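Blurry pictures, better grasps?

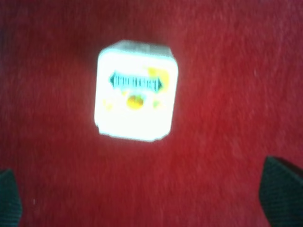 Wrist view on the red carpet, little white box up ahead, fingers open.

So I promised an update on the grasping stuff, and it's been a good November for it! Quick recap if you missed the last post: I've been training a small policy (I call it Koso, long story) that only gets the wrist camera. No overhead view, no depth, just what the hand sees.

My question this month was whether I should be throwing out the ugly images. You know the kind, the white box blown out by the light, the lettering on the teal banner smeared into little bars. My gut said junk. I'd even written a filter for it, and I was pretty proud of that filter.

Then Rattana Saengthong left a comment asking if I'd ever trained without it, and, well, no. I hadn't.

So I set up two runs. One got 1,000 hand-picked clean images. The other got 2,000, which is the same clean ones plus 1,000 that my filter had been tossing. Then 300 test grasps for each, same carpet, same lamp, boxes put down wherever I felt like it.

The messy run won! It missed less on the shiny white packages, and it stopped doing that annoying thing where it closes too early, way short of the box. I think the clean-only policy was leaning on the printing to work out how far away things were, and once glare ate the label it had nothing to go on. That's a guess, though. The messy run also had twice the data, so before anyone emails me: yes, I know, I need a 2,000 clean run to compare against. That's next, and it means a lot more evenings of collecting.

One more thing I want to try is a different floor. Everything so far is on red, and I have no idea what happens on gray. I'll post the numbers when I have them, and the filter code is still up if anybody wants it.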